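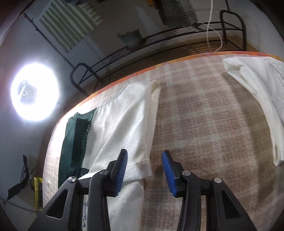 Trucos de casa para opositores a maestro (y para quienes los aguantan)

Preparar unas oposiciones de magisterio en un piso normal consiste en meter una academia, un archivo y una cafetería donde antes había un comedor. Estos apuntes salen de dos convocatorias, un suspenso por tres décimas y bastante tinta en el mantel.

Tinta de bolígrafo en la ropa
Alcohol de farmacia en un algodón, papel de cocina por debajo y toquecitos desde fuera hacia dentro. Si se frota, la mancha crece y acaba teniendo más temario que uno. Después, lavado normal. Nada de secadora hasta comprobar que ha salido. En seda y acetato no lo intente: tintorería y resignación.

Rotulador permanente en la pizarra blanca
Le pasa a todo el mundo una vez, y a Anselmo Carretero, tres. Se repasa el trazo con un rotulador de los que sí se borran, se esperan unos segundos y se quita con un paño seco. Luego, agua con una gota de lavavajillas. El estropajo deja la pizarra limpia y además inservible, porque a partir de ese día se agarra todo.

Los apuntes
Las perchas con pinzas, las de los pantalones, sirven para colgar los temas por bloques en la barra del armario. Yo llegué a tener 76 temas y supuestos entre las camisas. Se consultan bien y huelen a suavizante, cosa que el tribunal no valora.

Para las hojas mojadas de café: separarlas enseguida, papel de cocina entre una y otra, peso encima y cambiar el papel cada hora. Quedan onduladas y marrones, pero se leen. Las fundas de plástico evitan el disgusto, aunque al pasar de 80 el archivador deja de cerrar y pasa a ser un mueble.

Cartulinas y unidades didácticas
Para enderezar una cartulina que ha vivido enrollada, enróllela al revés sobre un tubo, sujétela con gomas anchas y déjela toda la noche. La plancha también funciona: tibia, sin vapor y con un trapo en medio. Ratih Nugroho se saltó lo del trapo en una cartulina con purpurina y la plancha todavía deja brillos en las fundas de almohada.

El pegamento de barra seco se despega de la mesa con una tarjeta vieja y un poco de aceite de girasol. El de contacto se queda. Ponga encima un jarrón.

Comer delante del temario
Nada que gotee, nada que cruja si hay otra persona estudiando y nada que pida cuchillo. Las lentejas se hacen en noviembre para todo el invierno y se congelan en raciones de 135 gramos pesadas ya cocidas y escurridas. Es poca cantidad, lo reconozco, pero con arroz llega hasta la merienda. Lo de escribir la fecha en la tapa conviene hacerlo antes de congelar; sobre plástico con escarcha no pinta ningún bolígrafo, ni el de la suerte.

La cafetera italiana se lava con agua y se seca desmontada. Si se guarda cerrada y húmeda, al volver de vacaciones habrá materia suficiente para el tema de los seres vivos.

Silencio
Fieltros adhesivos en las patas de las sillas, cortados un poco más pequeños que la base para que no asomen y recojan pelusa. Un burlete de espuma en la puerta quita bastante voz de pasillo. Para la televisión del vecino no conozco burlete. Endang Halim recomienda un pastel de limón entregado en mano, con las horas de estudio apuntadas en la servilleta.

La víspera
El DNI, dos bolígrafos iguales, el agua y la programación, todo dentro de una bolsa colgada del pomo de la puerta de la calle, de forma que no se pueda salir sin moverla. La ropa, ya usada alguna vez, con zapatos que no suenen. Y el despertador al otro lado de la habitación, enchufado, con la alarma puesta a las seis de la mañana y no a las seis de la tarde, error que en esta casa se cometió en la primera convocatoria.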